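Home | Courses | Handouts | Contact

Retail Marketing, Unit 3: Cause-Linked Sales
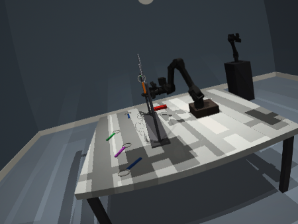

A cause-linked sale is one in which a store or brand gives money to a charity each time a customer buys a certain item. The customer pays the normal price. The gift comes out of the seller's margin, and the seller reports the total when the campaign closes.

Three forms come up in the readings.

Fixed amount per item. The seller names a dollar figure and pays it for every unit sold. Customers understand it right away. The Grumon backpack campaign used this form and paid $3 per bag.

Percentage of sales. The gift rises and falls with the price paid. It works for stores with a wide range of prices, but the wording needs care. "A percentage of profits" and "a percentage of sales" are very different promises, and many shoppers read them as the same.

Flat gift. The seller pays a set sum whatever the sales figures turn out to be. Strictly speaking the purchase does not trigger anything, so the ads must not suggest that it does.

Caps and minimums

Most agreements have a cap, a minimum, or both. Fukoline, a maker of rain jackets, ran an October campaign with a minimum of $500 and a cap of $3000. Its per-item gift was also $3. It sold 1242 jackets. Work out what the charity would have received without the cap, then what it did receive. At what number of jackets did the cap take effect? Customers who bought after that point added nothing to the gift. Decide whether the product page should have said so, and where.

What goes in the written agreement

- the exact items covered, by style name
- start and end dates
- amount per item, with cap and minimum
- how returns are treated
- who may use the charity's name and logo, and on what materials
- when the money is paid

Returns cause the most arguments. Shoes and clothing come back at a high rate, and a return may arrive after the campaign has ended. Nouri counts net sales and waits until its return window has closed before it pays. Destis counts every order shipped. Either method is acceptable if it is written down first.

Before the next class

Read the two agreements in the course packet. For each one, write a single sentence for the product page that tells a shopper how much is given, to whom, and up to what limit. Keep it under 30 words. Bring a printed copy, as we will be trading them.

Last updated Dec 28, 2022

3 comments | Share

This site uses cookies to remember your settings. Accept | Learn more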